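Jenholm Track Harness, Second Series: Equipment Review
Standardbred Equipment Desk, 11th June

The Jenholm Track Harness has been in use with North American training stables for several seasons. The second series, distributed by Leiva, replaces the original saddle tree and alters the method by which the shafts of the race bike are secured. This review covers the complete set: bridle, saddle, girth, breeching and quick-hitch couplings. Hobbles and race bike are sold separately and were not assessed.

The set was purchased at the listed price of $687. It was used at the Pranlow training center from March onward, on three pacers and one trotter, for a total of 104 sessions. Of these, 74 were jog miles, and the remainder were training trips at or near race speed. No race starts were included, as the review period closed before the relevant equipment changes could be filed with the judges.

Fit was satisfactory on all four horses. The saddle pad is wider than that of the first series and sits well behind the withers. One filly with a narrow back required an additional pad, which the manufacturer does not supply. The girth adjusts on both sides and offers enough range for a yearling in its first weeks of breaking as well as for a mature stallion. Buckles are stainless steel throughout. The punch holes on the crupper strap were cut unevenly on the near side, and one had to be cleaned out by hand before the tongue would pass through.

The quick-hitch couplings are the principal change in this series. Each coupling closes with a single downward motion and is released by a sprung collar. Grooms accustomed to the older Fadska pattern needed several days to become familiar with the collar, which turns in the opposite direction. Once learned, it was quicker to operate with gloves on. The couplings collected grit on limestone tracks and should be rinsed after each session.

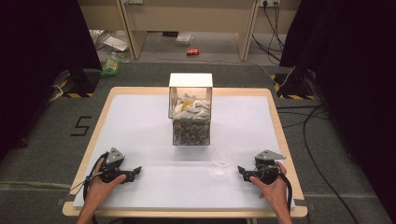

Clear box with white lid, drinking glass and hand-held grippers at a white-covered table.

Synthetic straps of this type require little care. The maker advises cold water and a mild soap, and cautions against leather dressings. After the full review period, the reins showed light wear at the hand holds and the breeching showed none. The bridle is less well finished. The stitching at the left blind loosened in the second month, and the browband, which is sold in one size only, was tight on the trotter.

Replacement parts are available individually from Leiva. A pair of couplings is listed at $39, and an order placed during the review arrived within the stated delivery period. The printed fitting guide covers the saddle in detail but gives the bridle a single paragraph, and stables new to the system would benefit from a fuller text.

The second series is recommended for daily training use. Stables that already own the first series in sound condition may reasonably purchase the couplings alone, which fit the earlier saddle without modification. Those buying a complete set should examine the bridle stitching on delivery.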